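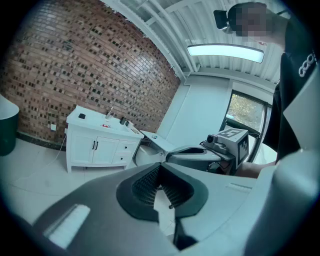 Drerkatport 开放日卫生间演示数据说明(README)

版本:三月整理版
维护:Rhodri Penry
状态:可用,但请先读完“保留意见”一节

一、来历

Gemora 在 Drerkatport 办了一次开放日,其中一个环节是手持夹爪采集演示,任务围绕洗手台和马桶一带的日常整理。我以参观者身份到场,事后受托整理这批记录。宣传页上写的是“家务操作已经解决”。我看到的是人拿着夹爪干活,离宣传页的说法还有一段距离。

二、内容

共 317 段演示,其中 60 段由参观者操作,其余由 Gemora 的人员完成。两类分目录存放:

visitor/ 参观者操作
staff/ 工作人员操作
notes/ 我的现场笔记,未润色

每段包含夹爪视角视频、夹爪位姿和开合宽度。文字标注由 Wysocka 提供,一段一句,写法不太统一,“台面”和“洗手台”混着用,我没有改。

三、环境

演示间是红褐色砖墙,大块亮面白色地砖,顶上有长条灯,窗外进自然光。白色浴室柜左边是双开门,右边是上下两个抽屉,旁边就是马桶。台面上东西很少。我自己家的洗手台要乱得多,恐怕多数人家也是。地砖反光明显,用深度估计的人请自行检查。

四、保留意见

1. 现场解说反复提到“成功率”,我问怎么算,得到的回答是“完成了就算”。谁判定、看哪一帧判定,没有书面规则。因此本数据不附成功标签。

2. 有 102 段缺少开头的静止片段,位姿零点只能靠后面的帧反推。Vonix 的转换脚本会悄悄跳过它们,日志里也不报。用脚本之前请核对段数。

3. 全部记录来自同一个房间。拿它训练出的策略换一间浴室会怎样,开放日上没有演示,我也没有见到相关结果。主持人说“泛化没问题”,请当作主持人的话来读。

4. 参观者目录里常有犹豫、重抓、放错地方再拿回来的动作。Gemora 希望删掉,我坚持保留。想要干净数据的人可以只取 staff/,不过那里面的动作熟练得有点像排练过的。

五、使用

先跑 check_segments,再做转换。视频是鱼眼画面,边缘弯得厉害,去畸变参数在 calib/ 里,只对夹爪相机有效。

完整校验要读 752 个文件,机械硬盘上会慢。缺文件时脚本直接退出,不会告诉你缺哪一个,这个毛病我还没修。

六、待办

补写判定规则(等 Gemora 答复)
统一 Wysocka 标注里的用词
弄清 notes/ 里下午那几页对应哪些段

有问题请写给我,附上段号。只说“效果不好”的来信我没法处理。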